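Playroom > Small Kitchens > Gallery

The play kitchen, spread out

I've been promising to put up pictures of our toy kitchen set ever since we moved to Drikiddale, and it's May already, so let's go! Most of it came secondhand from a shop in Tunton, a whole bag for 8 dollars, and a few pieces have joined since then (my sister can't walk past a toy aisle). I like to lay everything out on the big white table before it goes back in the bins, partly to see what we've got and partly, I admit, for the fun of it.

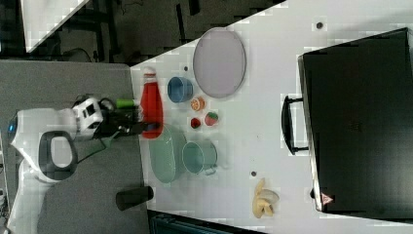 The little light blue pot is the one everybody fights over. Soup gets made in it, then tea, then more soup, and I've been handed a strawberry "stew" more times than I can say. I'd happily buy a second one if I ever found the same blue! The red fruits are always the first things to roll under the couch, so they get their own small bag when we travel.

Setting the table is a game all by itself at our house. The big lavender plate goes out first, always, and then there's a long discussion over who gets the blue bowl. I stay out of it.

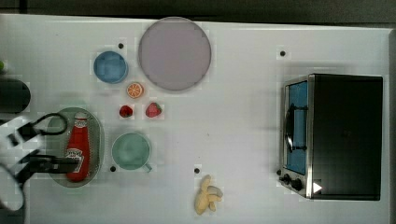

Photo: Leandro Orellana

Ketchup on the green plate, and the bananas are out too! I'm very fond of that bottle with its red lettering, and the orange slice is such a cheerful little thing. The pale green mug is a good size for small hands and for pretend cocoa, which we get through by the gallon.

Cleanup is easy: warm water, a drop of dish soap, then everything goes upside down on a towel overnight. I tried the dishwasher once with an older set and ended up with a very sad, wavy saucer, so now I do it by hand (5 minutes, tops, if I have help drying). Next up is the bin of pretend vegetables, once I find the lid.

Filed under: Pretend Play, Toy Food, Around the House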